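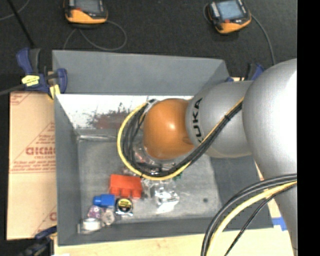 よくあるご質問(折りたたみコンテナ・レンタル)

最終更新:13/02/2025

Q 最小ロットは何個ですか。
A 16個からです。以降は16個単位で追加できます。

Q 容量の種類を教えてください。
A Zilenシリーズは17Lと54Lの2種類です。底面寸法は共通のため、段積みでの混載が可能です。ふたは別売りではなく、レンタル料に含まれます。

Q 旧型のTindallと混ぜて積めますか。
A 積めません。縁の形状が異なり、荷崩れの原因となります。旧型は4月末で新規貸出を終了します。契約中の分は満了日までご利用いただけます。

Q 返却時に洗浄は必要ですか。
A 不要です。ただしラベル、テープ類ははがしてください。のり残りが著しい場合は清掃費を申し受けます。油脂、薬品が付着したものは一般品と分けて梱包し、送り状にその旨を記入してください。

Q 返却先はどこですか。
A Filludstead倉庫です。197個以上をまとめて返却される場合のみ、Notamstead倉庫への直送も受け付けます。事前に返却番号を取得してください。番号のない荷物は受領処理が遅れます。

Q 破損した場合の扱いは。
A 通常使用による擦り傷は請求対象外です。割れ、変形、ヒンジの欠損は1個単位で実費精算となります。破片も廃棄せず、本体と一緒に返送してください。

Q 冷凍庫内で使えますか。
A 保証対象外です。冷蔵での使用は問題ありません。

Q 契約期間の途中で数量を減らせますか。
A 月単位で可能です。前月の締め日までに書面でお申し込みください。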